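타린두 하케 씨의 작업장은 플리스텔베르크 외곽, 문을 닫은 인쇄소 건물 2층에 있다. 배선 묶음을 만들고 고치는 곳이다. 직원은 하케 씨를 포함해 8명이고, 주문은 대부분 러스소프라는 조명 설비 업체에서 들어온다.

일은 전선을 자르는 것으로 시작한다. 길이를 맞추고, 피복을 벗기고, 라벨을 끼운 뒤 단자를 문다. 하케 씨는 이 가운데 라벨을 가장 까다롭게 본다고 했다.

"피복은 잘못 벗기면 바로 보입니다. 라벨은 안 그래요. 글자가 하나 틀려도 현장에서 전원을 연결할 때까지 모를 수 있습니다. 그래서 라벨은 끼운 사람 말고 다른 사람이 한 번 더 읽습니다."

그는 예전에 승강기 조명용 묶음 116개를 돌려받은 적이 있다. 라벨 두 종류가 뒤바뀌어 있었다. 전부 다시 끼우는 데 이틀이 걸렸고 운송비도 작업장이 냈다. 그 뒤로 주문서와 라벨 목록을 같은 종이에 인쇄한다.

벗기는 길이는 단자에 따라 다르다. 작업대마다 길이표가 붙어 있지만 오래 일한 사람들은 잘 보지 않는다. 하케 씨는 그것을 말리지 않는다고 했다. "대신 첫 번째 것은 반드시 자로 재라고 합니다. 첫 것이 맞으면 나머지도 대개 맞아요."

가장 흔한 실수를 묻자 그는 심선이 상하는 경우를 들었다. 칼날을 너무 깊이 넣으면 가는 가닥이 몇 개 잘려 나간다. 겉으로는 멀쩡해도 당기면 빠진다. 신입은 처음 두 주 동안 자투리 전선만 벗긴다. 자투리는 통에 모았다가 구리 수거업체 아도에 넘긴다.

색에 관해서는 설명이 짧았다. "검정, 빨강, 그리고 녹색과 노랑. 녹황색은 접지입니다. 그건 다른 데 쓰면 안 됩니다."

11월에는 602개짜리 주문이 잡혀 있다. 기계를 들일 생각이 있는지 물었더니 비덴트라는 회사에서 탈피기 견적을 받아 두었다고 했다. 결정은 아직 하지 않았다. 같은 묶음을 계속 만들면 기계가 낫지만, 이곳은 주문마다 길이와 가닥 수가 바뀐다.

인터뷰가 끝나자 그는 라벨 목록을 들고 작업대로 돌아갔다. 읽어야 할 줄이 한 장 반 남아 있었다.
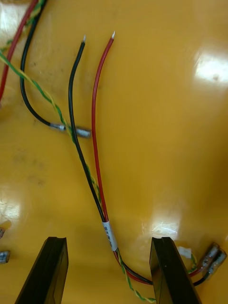 *끝을 벗긴 검은 선과 빨간 선. 아래쪽에 흰 라벨이 감겨 있다.*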